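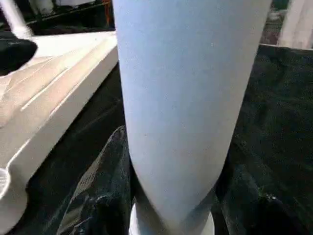 How often should the filter cartridge in the Hultar water softener be replaced?
Replace the cartridge every two months under normal household use, or sooner if the flow at the kitchen faucet becomes noticeably weaker.

4.3 Replacing the Filter Cartridge

Read this section in full before beginning work. Use only Proltent cartridges marked for household units. Cartridges intended for the Irklow commercial series have a longer neck and will not seat correctly.

CAUTION: The housing remains under pressure after the supply valve is closed. Do not loosen the housing until step 3 has been completed.

1. Turn the bypass lever to the Bypass position. The household will continue to receive untreated water during the work.
2. Close the supply valve by turning it clockwise until it stops.
3. Press and hold the red pressure release button until no more water leaves the drain tube.
4. Place a bucket under the housing. Fit the housing wrench and turn it counterclockwise.
5. Lower the housing, remove the used cartridge and pour out the remaining water.
6. Wash the inside of the housing with mild dish soap and a soft cloth. Rinse it well. Do not use bleach or scouring powder.
7. Inspect the sealing ring. If it is cracked or flattened, install a new ring (part 41).
8. Apply a thin film of silicone grease to the ring and press it into its groove.
9. Insert the new cartridge with the arrow pointing up. Screw the housing back on by hand - the wrench is not needed for tightening.
10. Open the supply valve slowly, one quarter turn at a time, and check the joint for drips.
11. Return the bypass lever to Service and run the nearest cold faucet for two minutes.

NOTE: Water may look cloudy when the faucet is first opened. Continue running it until it is clear.

CAUTION: Supply pressure must not exceed 80 psi. Where the pressure is higher, have a regulator installed by a licensed plumber before the unit is returned to service.

To reset the replacement reminder, hold the Filter key until the display shows a dash. Owners of the Jardine display panel should refer to Section 4.5 for the reset procedure.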